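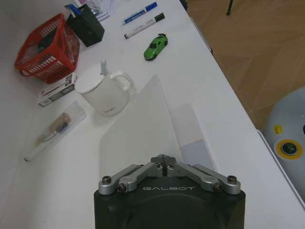
Tabletop Teaching Program Moves Into Its Second Phase

The Leltilex laboratory at Prinduscombe has completed the first phase of its tabletop teaching program, in which staff operators guide a robot through ordinary desk tasks by remote control. The recordings made during these sessions are used to train the robot to carry out the same tasks without an operator. As of the end of June, the collection holds 2,907 accepted demonstrations, of which 1,185 involve thin, flexible, or see-through materials.

This last group has received most of the laboratory's attention in recent months. Rigid objects such as mugs and small boxes keep their shape when they are gripped, and operators generally become comfortable with them during their first week. Plastic sheets, sleeves, and folders are more demanding. A sheet taken at its lower edge may bend, slide, or lift the item next to it, and a translucent one can be hard to tell apart from a white table in the wrist camera view. Operators are therefore asked to close the fingertips slowly, to pause once the edge is held, and to begin the lift only after checking the view a second time.

"We ask people to work at the pace they would use if a colleague were learning beside them," said Rafia Ghumman, who leads operator training. "A rushed demonstration may still finish the task, but the model learns the rushing as well."

The tables are set with everyday items left in place. A session may include a lidded mug with a spoon standing in it, a makeup brush still in its clear package, markers, a toy car, a pen holder, and a red plastic basket. Operators work among these objects and do not clear them away beforehand. The arrangement is changed between sessions so that the robot does not come to depend on a single layout.

Changes to the Operator Schedule

Remote control sessions require steady concentration, and the first phase showed that the quality of demonstrations falls when operators work too long without a break. Beginning with the second phase, each session will be limited to 20 minutes at the controls, followed by a rest period away from the station. Operators will work in pairs. One will guide the arm while the other observes the table directly and calls out any contact that the camera may not show — a sleeve catching on a handle, for example, or a flap folding under the fingertips.

Partners may change places at any point between demonstrations. They should not do so while an object is being held.

Hand Guiding and Remote Control

The laboratory will continue to use both methods of teaching. In hand guiding, the operator moves the arm directly, and new staff often find this the easier way to learn how far it can reach. Remote control keeps the operator's hands out of the camera view and is now the standard method for recorded work. Hand guiding will be kept for introductory training and for planning unfamiliar motions before they are recorded.

Review of Recordings

All demonstrations are reviewed before they are added to the collection. Under the revised procedure, known within the laboratory as Bullura, 2 reviewers examine each recording separately and note where the grasp begins, where the object leaves the table, and where it is released. Recordings in which the object slips are no longer discarded automatically. If the operator recovers the object in a calm and orderly way, the recording is marked as a recovery and kept in a separate group.

Rafia Jadoon, who supervises the review team, reported that recovery examples were in short supply during the first phase. "Our operators had become careful enough that we had very few mistakes to learn from," she said. "We would rather keep a well-handled slip than ask someone to stage one."

Training for New Operators

Staff from other departments who wish to become operators may attend an introductory session, held on Thursday afternoons in the Kazmi Room. No earlier experience with robots is needed. Participants will practice with rigid objects first and proceed to sheets and folders once a trainer has approved their work. Places are assigned in the order in which requests are received, and department heads should confirm release time with the training office before names are submitted.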